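Clause 7

The reset clause had gone through two drafts before Ginette Bélanger read it, and she sent it back with one word underlined. The word was "approximately."

"Objects shall be returned to approximately their starting positions," it said. Mélanie Fraser had written it in September, on the train to Kosville, and at the time it had seemed generous.

Ginette put the page on the desk between them. "Approximately to whom?"

"To the operator."

"Which operator?"

Mélanie had no reply ready. The Ornunau protocol ran to 49 clauses. It covered the torque limits, the order in which the brakes were released, who could stand inside the yellow line and for how long. Clause 7 covered where to put a strawberry. She had considered it the least important clause in the document and had given it one sentence.

"At Cormier we taped outlines," Ginette said. "Every object had an outline. The arm learned the tape."

"We don't allow tape. Clause 12."

"I know. I wrote Clause 12."

They went through the log together. It held 586 episodes of the kitchen task, all accepted, all signed. Mélanie sorted them by operator. Those recorded by the morning operator were tidy, with every object set back almost on its own shadow. The evening operator had let things drift. The success rate on the evening set was lower, and the reviewers had marked it as such, in the comments column, in a tone Mélanie recognized as her own.

"Now test them somewhere else," Ginette said.

The Onow bench was across the hall. It had the same arm and the same list of objects, laid out by a person who had never seen the log. They ran 50 trials with each policy and ate lunch standing up. The policy trained on the morning set reached for places where things used to be. It closed its fingers on the air with great confidence, lifted the air, and reported completion. The policy trained on the evening set was slow and missed often, but it went to where the bottle was.

Mélanie wrote the numbers on the back of Clause 7.

"So the careless one was right," she said.

"No. The careless one was careless. He moved things without recording that he moved them. You can't repeat that." Ginette turned the page over. "Write down what you want varied and what you want held. Then make them sign for both."

The new clause took the rest of the afternoon. Fixed items: cookware, plate, oven. Variable items: food and bottle, within the reach of the arm, position to be drawn from a list before each episode and entered in the log. The operator was to clear the line before the arm was enabled. A grasp on nothing was to be recorded as a failure, whatever the arm reported. She deleted "approximately" and searched the other clauses for it. She found it twice more and deleted it there too.

At ten past five she attached the overhead views for the annex.

Annex B. Kitchen task, bottle and food items, overhead view. 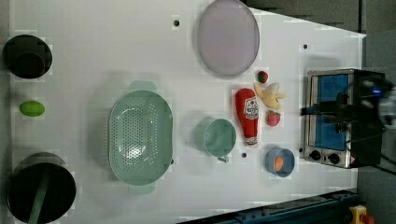
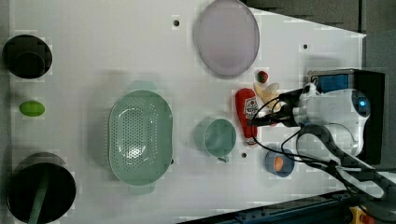
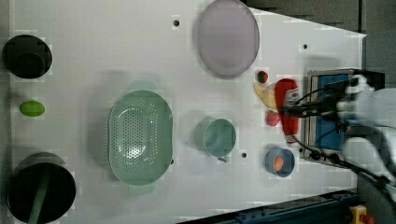 Ginette read the clause on her feet, with her coat on.

"Who draws from the list?" she asked.

"The operator."

"The operator will draw the one he likes."

Mélanie sat down again and opened the file. She changed "operator" to "reviewer," then saw that the reviewer would have to be present before every episode, and that Clause 31 forbade it. She opened Clause 31. Across the hall the fan on the Onow cabinet was still running. Ginette took off her coat and pulled over the other chair.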